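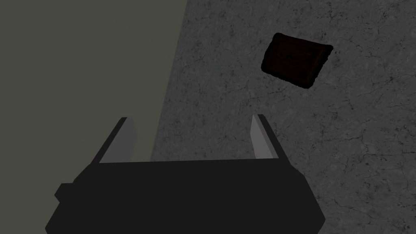

Olive-gray surface and dark gray stone texture, side by side.

Call for participants: comparison of matched and unmatched countertop samples under home lighting

Mastlow is recruiting adults for a study of how people judge color and texture differences between kitchen surfaces. The results will be used to revise the sample sheets supplied to kitchen showrooms. Sessions run through September at the Fadomham test rooms.

Number of places: 93

Who can apply
Applicants must be 18 or older and must have bought, rented or refitted a home with a kitchen in the past five years. Normal or corrected vision is required. Tinted lenses cannot be worn during the session. Applicants with a color vision deficiency are welcome and will be placed in a separate group; please state the type on the form if known.

People employed in the sale, cutting or installation of countertops are not eligible. The same applies to anyone who took part in the earlier Horer panel, which used part of the same sample set.

What the session involves
Each participant attends two sessions of 75 minutes, at least one week apart. In each session you will view pairs of flat samples under three light settings and rate the difference between them on a printed scale. Samples include plain colors, speckled finishes and stone textures in matte and polished versions. One block of trials is done by touch, with the samples behind a screen.

A short eye test is given at the start of the first session. There is a ten-minute break after the second block. Please do not use hand cream on the day of a session.

Payment
Participants receive $300 after the second session, paid by bank transfer or check. Those who complete only the first session receive $110. Parking is free. Travel costs are not refunded.

Data
Ratings are stored under a number. Names and contact details are kept apart from the ratings and deleted when payment has cleared. The pooled ratings will be shared with Ghiță, the lab carrying out the analysis. You may withdraw at any point before the second session ends.

How to apply
Complete the screening form at the Mastlow front desk or request a copy by mail. Allow ten minutes. State whether you prefer a morning slot (9:30 a.m.) or an afternoon slot (1:30 p.m.). Applicants who meet the criteria will be contacted with two proposed session times. Incomplete forms will not be processed.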